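Bench notebook, Clastberg guitar shop - entry 14

Dradar shaker on the Galterell nylon-string, continued.

The claim, for anyone reading this cold: you strap a small shaker to the bridge, leave it buzzing for days, and a new guitar comes out sounding like it has been played for years. Bernadette Bellamy swears by it. I have heard her before-and-after recordings and they were made in two different rooms.

So this time the strings went on fresh before both sets of recordings, same gauge, tuned to pitch and left overnight. Mic on the floor tape. Room humidity written on the card each time. I played the same passage on all takes, the slow rumba in A minor, which I can get through half asleep.
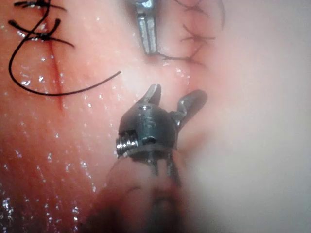 Grasper, jaws open.

Shaker ran for 11 days on the low setting. I did not touch the guitar in between except to check that the strap wasn't marking the finish. It was, slightly, under the left end of the saddle. Buffed out with a soft cloth. If we ever do this on a customer's guitar the strap needs a felt pad.

Tap test on the top before and after: main air note didn't move. The top note came down by less than the spread between my own repeat taps, so I am writing that as no change. I know the temptation is to write "slight drop".
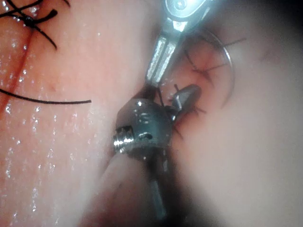

The control is the part I trust most. The Kallio, same body shape and same season's spruce, sat in its case next to the bench with no shaker. Its top note wandered by the same amount over the same stretch. So whatever moved, it moved on both guitars, and my money is on the weather.

Listening test: 30 pairs of clips, order shuffled by a script, levels matched. I got slightly more than half of them right, which a coin could have done. Bernadette did a bit better and says the treble is "looser". She also said that about six pairs where both clips came from the same take.
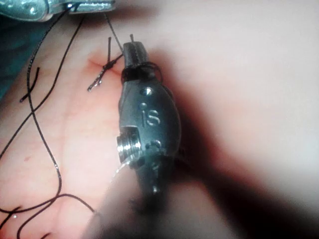

Venla Väisänen points out that both guitars are new and stiffly braced, and that a lighter top might give a different answer. She would also like someone other than me to do the playing, as I knew which day it was when I recorded. Fair on both counts. I probably dig in more when I want a guitar to sound dull.

Still to do: borrow a lightly built flamenco guitar, get a second player, and record without telling them which week the shaker was on.

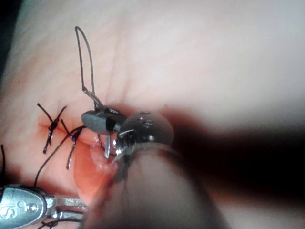 Last changed: 2022-07-31

Added since the first version: rechecked the saddle on the Galterell. It had been sitting a hair proud at the bass end in the "before" takes and flat in the "after" ones. That could change the sound more than any shaker, so the listening results need redoing with the saddle fixed in one place. The tap numbers stand.

Bernadette wants to put break-in on the January price list. I would hold off.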